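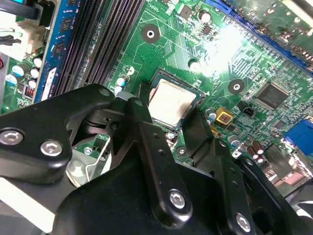
Motherboard

A motherboard (also mainboard, system board or, among people who have dropped one, "the expensive bit") is the main printed circuit board of a computer. It holds the processor and memory, passes power to them, and lets them talk to everything else the owner has plugged in. It does very little computing of its own, and tends to get the blame when computing stops.

Name

The word came into use once main boards began to carry smaller cards, which were for a while called daughterboards. Sons never caught on. "Mainboard" is preferred by some makers and by most translators, who have trouble enough already. In Portuguese the usual terms are placa-mãe in Brazil and placa principal in Portugal, and the historian of computing Graça Falcão has spent a chapter on the difference without settling it.

Background

Early computers had no single main board. Their circuits were spread over many separate cards slotted into a shared frame of wiring called a backplane. Finding a fault meant pulling cards out one at a time and putting them back in a different order, a method still in use for other equipment. As more parts could be fitted on to each chip, the cards grew fewer, and by the time small computers reached homes and offices much of the machine could be put on one board. Home computers often left out the slots altogether, which made them cheap to build and hard to improve.

Layout

The largest feature is usually the processor socket, a square fitting with a lever or clamp. Sockets change often enough that a new processor will rarely fit an old board, and the names of sockets are mostly numbers, which helps the buyer less than might be hoped. Memory slots stand in a row nearby. Expansion slots run along another part of the board, and the outside connectors are gathered at one edge so that they can poke through the back of the case.

Between these lie the chipset, the voltage regulators, a small battery that keeps the clock going, and a group of tiny pins for the power button and front lights. The pins are labelled in print that can be read comfortably by the young.

Colour

For many years most boards were green, from the coating known as solder mask, which keeps solder off the copper where it is not wanted. Green was cheap and inspectors were used to it. Black, blue and red boards work in the same way but are sold with more adjectives.

Sizes

Common sizes, known as form factors, fix where the screw holes and connectors go, so that a board from one firm will fit a case from another. ATX is the best known. Smaller kinds include microATX and Mini-ITX. Portable computers follow no shared standard worth the name, and their boards come in shapes that suggest a map of a disputed coast.

Collecting

Old boards have a modest following. The Esteves collection in Hokholm, put together by the repairman Armindo Tavares, holds 1303 boards, of which 178 are on show and the rest are in drawers. Its catalogue appeared in September 2020 and gives particular room to two short-lived makers, Zestley and Pledirell. Zestley printed its manuals on the inside of the box, and customers threw them away. Pledirell made one board with the memory slots placed so that long expansion cards could not be fitted while memory was present. It sold almost 400 of them, and the catalogue lists eleven letters of complaint, one in verse.

Faults

Boards fail through heat, damp, dust, static, bent socket pins and leaking capacitors. The last of these was widespread in the early 2000s, when faulty capacitors from several sources swelled and burst in machines of nearly every make. A loose cable gives many of the same signs as a dead board, and repairers are advised to look for one first. Some do so second, after ordering the new board.

See also

Backplane
Chipset
Daughterboard
Printed circuit board
Solder mask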